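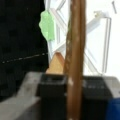
Jutix to Put the Wedetti Food Turntable on Sale in January

News > Product News > Kitchen and Serving
Shares: 40 | Comments: 4

DROLBRIDGE, Oct 11, 2025 – Jutix, the maker of serving and prep goods for small kitchens, will begin selling its Wedetti food turntable in January. The turntable is a round, divided platform that sits on a table or counter and keeps the parts of a meal apart while people build their own plates. It will be sold through the Damgaard catalog and at the Jutix shop in Drolbridge.

The Wedetti is meant for burger lunches, sandwich bars, school cooking classes and shared meals at home. Bread goes in one section, cheese in the next, and so on around the ring. A person standing on one side of the table turns the top until the section they want comes to them.

Jutix started work on the product after hearing the same complaint from several of its regular customers. A flat tray works well for the first few people in line. After that the cheese has been pushed under the bread and the person at the far end has to reach over everything else. Plain turntables fix the reaching, but the food still slides together when the top is spun quickly.

"We sold a plain one for years and people kept putting little bowls on it," said Auður Toft, who leads product design at Jutix. "The bowls took up all the room, and you can't lay a slice of bread in a small bowl. So we went to dividers. They needed to be low enough to get a hand or a pair of tongs over, and thin enough that you still had somewhere to put the food."
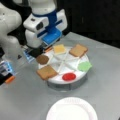 Bread was the hardest item to plan for. Sandwich slices are square and the sections are shaped like slices of pie, so the two were never going to match up neatly. Jutix looked at making the whole platform bigger and decided against it, as the larger version crowded the smaller tables many customers use. With the ring laid out for a burger lunch, a slice of bread lies in its section with a corner past the white rim, and the gray base underneath keeps the top lifted off the table so that corner has room to pass as the platform goes around. Toft said the overhang also gives people an easy place to pick the slice up.

The sections all meet at the center, where they are narrowest. Food is meant to go around the outside. Jutix will print this on the card that comes in the box, along with a suggested order for a burger lunch, though buyers can fill the ring in any order they like.

Before settling on the design, the company lent turntables to 40 households and classrooms in and near Drolbridge. Over the trial they were used for 1,163 meals and lessons, and users filled in a short form after each one. The most common request was for a top that turned a little less freely. The second was for a version with a lid. Jutix made the first change. There will be no lid in January, but the company has not ruled one out.

Sandamali Talukder teaches a beginner cooking class for adults and used a Wedetti with her students for the length of the trial.

"I have people who have never put a meal together in order before," Talukder said. "With the turntable I can say, start at the bread and go around. They do it, and then they change the order and see what they like better. It also makes it very plain when we have run out of something. There's a gap and somebody goes and fills it."

She added that her class now uses it for fruit and crackers as well, and that the dividers took her longer to wipe down than a flat plate until she switched to a soft brush.

Damgaard will carry the Wedetti as a single unit and as a classroom pack of four. The classroom pack will cost $144. The price of the single unit will be announced when the winter catalog comes out. Orders placed before the January release will ship in the order they are received.

"Our school customers buy in sets, and they want every table to have the same thing," said Preben Holst, a buyer at Damgaard. "We asked for the pack of four early on. We also asked for a plain white top, since colored ones get hard to match when a school wants to add more two years later – and they always want to add more."

Replacement parts will be sold separately, including the top and the base. Toft said people who took part in the trial may keep the units they were given or trade them in for the final version at no charge.

Jutix will show the turntable at its Drolbridge shop on weekday afternoons until the release. Visitors can try it at the front counter. Teachers who would like to bring a group should call ahead so that a table can be set up for them.

About Jutix
Jutix makes trays, turntables, racks and serving boards for home kitchens, classrooms and small lunch rooms. Its design room and shop share one building in Drolbridge.

Press contact: Finn Kettler, Jutix, Drolbridge
Catalog and school orders: Liam Haworth, Damgaard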